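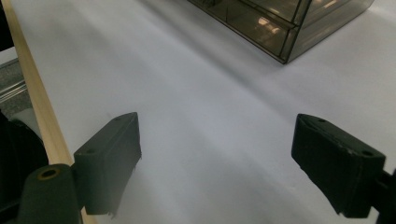
# A sheet, a box and an evening: sorting the small stuff

Speaker notes, Wivport Library, November. Hollis Nakamura. Talk runs 32 minutes, then questions till they want the chairs back.

## Opening (slow down, breathe, wait for the door)

Hello, and thank you for coming out in this weather! I want to talk about the drawer. You know the one. Buttons, picture hooks, the odd key, fuses, a bag of screws from a shelf that went up years ago. Mine had got so full that it only opened as far as my wrist.

Ask for hands: who has a drawer like it? Then who has two? (At Grekow Hall a man at the back put both hands up and kept them up, and it set the whole room off. Leave space for that sort of thing.)

What I love about this job is how small it is. You can do it at a table with the radio on, and you get to rediscover things. I found the spare hinge pin for our bathroom cabinet, which I had been bodging with a nail since we moved in.

## The sheet comes first

- Start with a big, plain, pale surface. A sheet, lining paper, the back of old wallpaper, whatever you've got.
- No pattern! I did my first go on a flowered tablecloth and lost every brass pin among the petals.
- Smooth if you can. Tiny washers sit flat on it and you can push them about with a finger. Towelling is hopeless, as they burrow.
- Have a lamp off to one side if you own one. Low light gives even a flat little washer a bit of a shadow, and your eye goes straight to it.
- Tip out a cupful at a time. Please don't upend the drawer. I've done it, and I ate my tea standing up for two nights.

Hold up my own sheet here, the one with the tea stain in the corner. Pass it round if the group is small enough.

*If running late, skip the next bit and go straight to the box.*

Someone always asks about trays. I like a tray for carrying and I don't like one for sorting – the raised lip gets in the way when you want to sweep a pile across with the side of your hand. Baking trays are noisy as well.

## Making piles

Sort by job before you sort by size. Things that hang pictures, things that mend clothes, things that live in plugs. It feels wrong at first, because screws want to be with screws, but think of how you go looking. You never say "I need something 20 mm long", you say "the picture's come down".

My own piles at home, for reading out:

- hanging things up
- sewing
- electrical
- bikes
- "belongs to something"
- no idea

Six is plenty. The last one is allowed! Put it in a jar with the month on it, and if you haven't been in the jar by the same month next year, off it goes.

Tell the Brindis story: the lady from the Brindis sewing circle who had kept one green glass button for years, then found its twin in the "no idea" pile during the tea break. She had it on her cardigan before I'd finished the second half. I still grin about it.

## The box
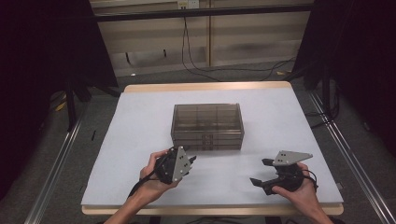
Dividers are the thing to look for when you go shopping, and I could talk about them all night. A box with one big space is a drawer with a lid on. You want walls inside it, and you want to be able to see in from the side as well as the top. A tinted one is fine, by the way. People worry that they need crystal-clear plastic, but even with smoky-brown sides like these you can make out the compartments from where you're sitting. I like the layers too, as they let you give the top one to whatever you reach for most. And look where it stands – in the middle of the sheet, with pale space all round it, so your piles can go on any side.

Say a word about the table. Leave room at the edges for your forearms. If your elbows are hanging in the air you'll be sore by the second cupful.

Labels: pencil on masking tape. It peels off, it costs pennies, and you will change your mind. I changed mine four times in the first week.

Fill each compartment only halfway. You need to get two fingers in and out again without spilling next door's fuses.

## Have a go

Hand out the mixed bags from Tveit's (button shop, very generous, thank them by name). One bag and one sheet of paper to each pair. Give them until the kettle boils. Walk round and be nosy, people come up with lovely systems. A girl in the spring group sorted hers by which ones sounded nice when dropped, and I've been wanting to try it ever since.

Ask two pairs to say what their piles are and why. Don't correct anybody.

## Finishing

- Fold the sheet inwards from the corners, so any strays roll to the middle.
- Sheet goes in the drawer, box goes on the shelf.
- Reading list is on the table by the door, next to the biscuits.
- Questions. Repeat each one aloud for the people at the back.
- Collect the scissors!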